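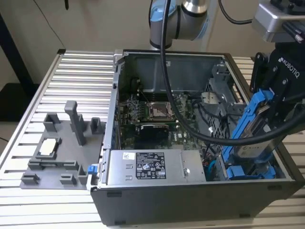 The second life of the beige box next door

There is a particular sound a desktop computer makes when you lay it on its side and slide the panel off, a sort of hollow scrape followed by a clunk, and Ainhoa Sotomayor still grins when she hears it. She has heard it a lot. For seven years she has been pulling apart other people's old towers in a former upholstery workshop in Moodley, and she talks about the insides of them the way some people talk about vintage cars.

"Everyone thinks it's going to be a mess of wires and mystery in there," she says, tipping a machine over on the bench with one hand and reaching for her tea with the other. "Then you open it up and it's so neat! There's the power supply, there's the board, there's the drives in their little beds. A kid can follow it."

Kids do follow it. On Stameck Street, the workshop runs an open bench through the school holidays, and the youngest regulars can tell you what a SATA cable is before they can ride home without a parent. The favourite part, by a long way, is the drive caddies.

If you've never met one, a drive caddy is the plastic tray that holds a hard drive inside the case. In older or cheaper machines the drive is simply screwed to the metalwork, and getting at it means a long screwdriver, a torch and some bad language. In a lot of office desktops the drive sits in a tray instead, often a brightly coloured one, and you pinch the tabs and slide the whole thing out. No tools at all. The colour is a sort of code between the maker and whoever has to fix the thing one day: touch me, I'm meant to move.

"I love the blue ones," says Fulgencio Cantero, who shares the bench with Sotomayor and keeps a milk crate of spare caddies under it. He's a retired bus electrician and he has opinions about plastic. The good trays flex just enough to let the pins at the sides drop into the drive's screw holes. The bad ones go brittle and snap at the corner, usually the corner you need. He has 298 in the crate, sorted by model in bread bags, and he will happily go through every bag to find the right match for a visitor who has driven in from Tamonard with a tower in the boot.

It's easy to see why he bothers. Swapping the drive is the single best thing you can do for a tired desktop. Take out an old spinning disk, put in a solid-state drive, and a machine that used to give you time to make toast will be ready before you've sat down properly. The smaller drives need an adapter to fit a full-sized tray, and Cantero has a bread bag for those too.

The routine on the bench is always the same. Shut down, pull the power lead out of the wall, press the power button once to drain what's left. Lay the case flat with the open side up, on something that won't slide. Touch bare metal. Unplug both cables from the drive by the plugs, never by the wire. Then squeeze the tabs and lift, and keep hold of the tray, as plenty of them come free with more of a spring than you expected. Going back in, the connectors should face the cables, and you want to feel the tray seat on both sides before you let go.

One thing they won't open is the power supply, the big silver box with the dense label. It can hold a charge well after it's been unplugged, and if it's dead, it gets replaced whole. Sotomayor does make newcomers read the label, though. She reckons it's the most honest bit of writing on any computer, and a person who can find the wattage on it won't be sold the wrong part.

Almost 200 desktops left the workshop last year, most of them to families and a couple of small schools around Nalach. Each goes out with a handwritten card taped inside the panel, listing what was changed and in which month. Sotomayor started the cards so that whoever opened the case next would know where to begin. Lately some have come back with extra lines added in other people's handwriting. One, returned in August for a bigger drive, had a note in purple texta: "new memory, did it myself, took 2 goes."

Cantero has pinned that one above the kettle.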